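4. Checking the Plorer grasp score before you trust it

The Plorer paper reports its score over 4,000 trials, but more than 200 of ours had to be thrown out on review. Treat the printed figure with caution until you have run this check.

4.1 Clear old logs from the Ravora controller.
4.2 Put the small toys out in the tray and buckets. Do not tidy them into rows - the method looks better than it is when you do.
4.3 Run 24 trials with both arms live, one gripper working over the blue tray and the other on the net handle.

Caution: keep hands off the table while the arms are live.

Note: a closed gripper is logged as a success, even with nothing in it. Score by eye.

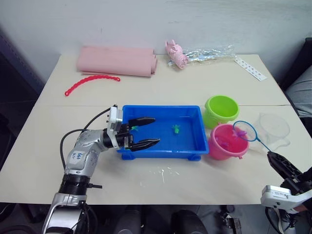 4.4 Repeat with 2 fresh layouts and keep the lower score.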